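Subject: Re: [ollcombe-hall] shoes off in the main room – yes or no?
Date: Jan 20, 2026

Quick reply as I'm about to go out, sorry for the fragments.

> Hello all,
>
> Following the floor being sanded and sealed at the hall, a few of the
> groups have asked whether we should go shoes off in the main room. The
> under fives and the yoga lot already do. The dance class wear their own
> shoes and say they can't do without. The lunch club are not keen at all,
> cold feet and worries about slipping in socks.
>
> The sealing cost us 1153 pounds and the firm (Lins) say grit is what
> does the damage. I would like us to agree something before the new
> bookings start in April. Could people reply to the list and not just
> to me, please.
>
> Also does anyone know where the spare key to the side door has got to?

Right. I'm for it, mostly. But not as a flat rule. We tried the flat rule at Unmont when I was helping run things there and it lasted one winter. People arrived, saw the sign, saw a heap of wet boots in the porch, and either walked straight over the lot or went home cross. The sign didn't do it. What did it in the end was somewhere decent to sit and somewhere to put your shoes.

So before we vote on anything can we sort the porch. At the moment there is one chair, the wobbly one, and the leaflet table. You can't ask someone of eighty to stand on one leg by a leaflet table.

What I'd want:

A bench, proper height, with arms at one end. The old one from the changing room would do if someone gets the paint off it.

A mat you can't miss. Long one, so you take three or four steps on it before you get to the boards. The one we have now is a doormat for a house.

Racks. Plural. Open shelves, no doors, no cubby holes with numbers. We had lockers at Unmont and they smelt by the second month. Open shelving you can wipe down, and people can see their own shoes when they come out. Which matters more than you'd think when 18 pairs of black trainers are going home at the same time.

Something along these lines, black metal frame and wooden shelves, fairly plain: 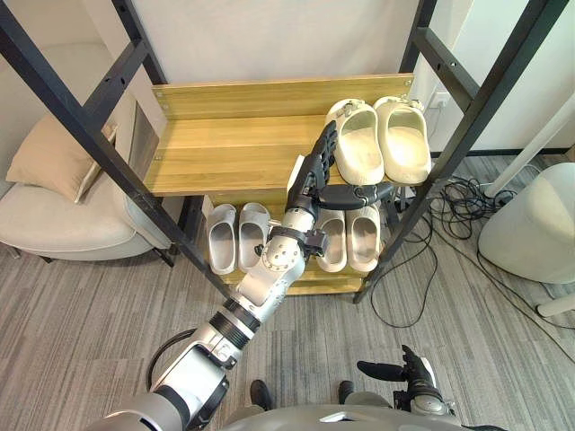

Cream clogs at the end of the top shelf.

I like the board along the back of the shelf, so things don't get shoved off behind and lost down the wall. Ours would need a lower shelf for wet stuff, with a tray. Bruvura do trays, I think, or they did, I haven't looked for a while. If we had two racks I make it room for up to 44 pairs, which covers everything except the panto and the AGM and nobody is taking their shoes off for the AGM.

On indoor shoes. I think this is where the lunch club comes in. Nobody should be in socks on a sealed floor if they're unsteady, I'd be quite firm about that. Clean indoor shoes should count the same as no shoes. Slippers with a back, clogs, whatever, as long as they haven't been worn down the lane. Same for the dancers, as far as I can see thier shoes never go outside anyway so there's no argument to have. Wheelchairs and sticks, we just wipe the wheels and ferrules, keep a cloth by the door, done.

Money – I'd put in a cap of 100 pounds for the lot to start with and see what people have in garages first. Happy to collect if it's this side of Ollcombe, the car takes a rack if the seats go down.

Wording for the sign, if we must have one: Clean indoor shoes or no shoes past the mat please. And leave it at that. Not in capitals.

Side door key, I had it in the autumn and put it back on the hook in the kitchen, the one behind the urn. Not seen it since. Might of gone with the marquee things?

Can't make the next meeting but count me as a yes if the bench goes in first, and a no if it's only a sign.

Off now, will read replies tonight.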